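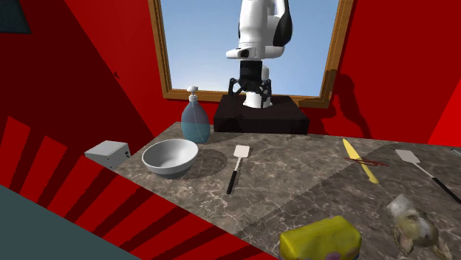
9 de octubre de 2020

Cuaderno del taller de prensa y fronteras. Sigo con el paso de Kadlec, que me tiene frita desde abril.

Ayer por la tarde cerré por fin la primera vuelta de codificación: 76 notas de prensa, las de un lado y las del otro, todas sobre la retirada de los puestos avanzados en el valle de Clumuvitz. Y qué lío, de verdad. La mitad de los textos habla de "repliegue", la otra mitad de "reajuste", y hay un par de columnistas que dicen "gesto" y se quedan tan anchos. Los he metido todos en la misma categoría de momento (código R), pero no me convence. Un repliegue tiene unidades que se mueven de un sitio a otro; un gesto puede ser que alguien apagó los focos una noche.

Yi-an Shin me pasó sus fichas por separado para comparar. Coincidimos en 55, y en las demás casi siempre es la misma pelea: yo marco "acuerdo" cuando hay comunicado conjunto y Yi-an lo marca solo si las dos partes lo publican con el mismo texto. Creo que tiene razón, me fastidia un poco porque me toca repasar todo el bloque de abril – pero bueno, mejor ahora que con el informe medio escrito.

Cosas que me llamaron la atención releyendo:

El portal Stondard publicó la noticia de la retirada por la mañana y por la noche sacó un editorial avisando de que todo podía torcerse otra vez. Misma casa, mismo día, ¡y sin enlazar una pieza con la otra! Lo apunto como caso para la discusión del tono. Ojo, el editorial no da ni un dato nuevo, es todo condicional: "podría", "cabría temer", "no se descarta". Me puse a subrayar los condicionales y acabé con la hoja amarilla entera.

La cifra de 2000 soldados. Sale por todas partes y no encuentro de dónde viene. El comunicado oficial no la trae. La primera mención que tengo es de una agencia que cita a "fuentes conocedoras", luego la recogen los demás y a la tercera copia ya nadie cita nada. Además unos la usan para los que se van y otros para los que se quedan, así que hay que separarla en campos distintos. Pendiente: buscar la versión original en la lengua local y ver si dice "efectivos" o "personal", que ahí entrarían también cocineros y conductores.

Ivport me volvió a dar guerra con las fechas. Si la nota se actualiza, se queda con la última hora y pierde la primera, y entonces parece que todo el mundo publicó a la vez. He apuntado a mano la hora de salida en la columna de observaciones. Feo, pero funciona. Si alguien del taller sabe cómo sacar el historial, que me escriba, porfa.

Sobre el mapa: la línea que usa un bando pasa por la orilla del río y la del otro por la cresta. He dibujado las dos, en discontinua, sin rellenar lo de en medio. Cada vez que relleno algo parece que estoy tomando partido y luego me lo discuten en la reunión (con motivo).

Para la próxima: partir el código R en dos, R1 con movimiento confirmado y R2 solo anunciado. Repasar abril con el criterio de Yi-an. Pedirle también sus notas sobre los mandos locales, que yo de los nombres de brigada no me entero. Y mirar si el mercado de Clumuvitz ha reabierto, que eso lo cuenta una crónica muy corta y no lo he visto en ningún otro sitio.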